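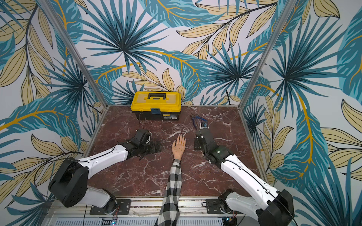

Warninden Community Hand Therapy Program
Progress report to the Buchanan Foundation
Reporting period ending November

1. Summary

This report covers the second half of the first funded year. The program offers hand and wrist therapy to people living in and near Warninden who would otherwise travel to Bodgate for each appointment. Clinics have run as planned at the Warninden site. The home exercise component started later than scheduled, and the reasons are set out in section 3.

2. Service delivery

The program provided 472 appointments against a target of 500 for the period. The shortfall falls almost entirely in the first month, when the second treatment room was closed for rewiring. The building dates from 1991 and the electrical work proved more extensive than the original quote allowed. Both rooms are now open.

Most referrals continue to come from general practice. Referrals following wrist fracture make up the largest group, followed by osteoarthritis of the thumb and tendon repair. Waiting times for a first appointment have shortened since the early clinic, which opens at 7.30 am, was added for people who work shifts.

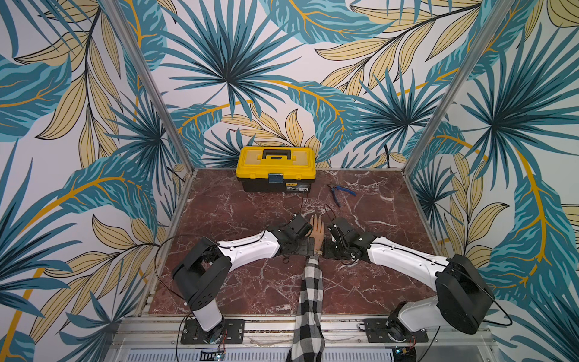 The early clinic was not part of the original proposal. It is staffed within existing hours by moving the midday session, and has no effect on the approved budget. We ask that the Foundation note the change.

3. Home exercise component

Printed exercise booklets were due to be issued from the start of the period. The draft was tested with a small group of clients, who found the instructions for tendon gliding hard to follow without a therapist present. Tanko Ugwu, senior occupational therapist, has rewritten that section in plainer language and with larger type. The revised booklet is with the printer and translated versions will follow. 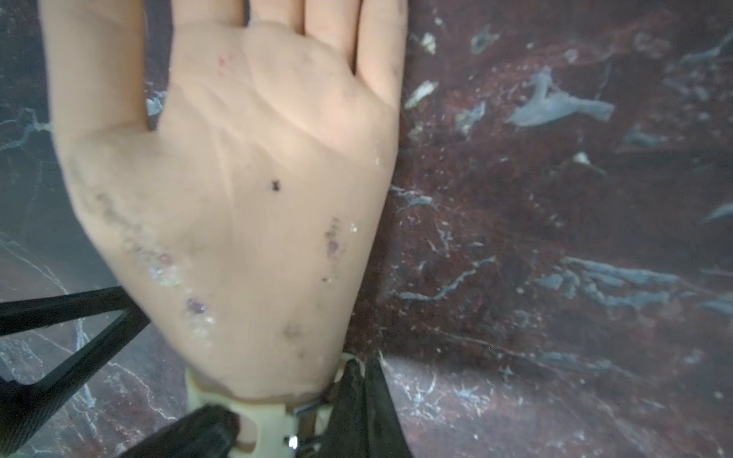

Palm creases and the base of the fingers.

4. Staffing

One part-time position remains vacant after two rounds of advertising. Shirley Grewal has agreed to extend her hours until the position is filled – an arrangement the program can afford from salary savings. Supervision of students on placement will resume next term.

5. Budget

Expenditure is below forecast, owing to the vacancy and the delayed printing. Splinting materials cost more than expected following a price rise from our supplier, Ralel. We seek approval to move part of the unspent salary line to consumables.

6. Next period

Priorities are distribution of the booklet, recruitment to the vacant position and a client survey. Discussions with the Bodgate hospital on a shared discharge form – first raised in our previous report – are continuing, and a draft should be ready for the next meeting.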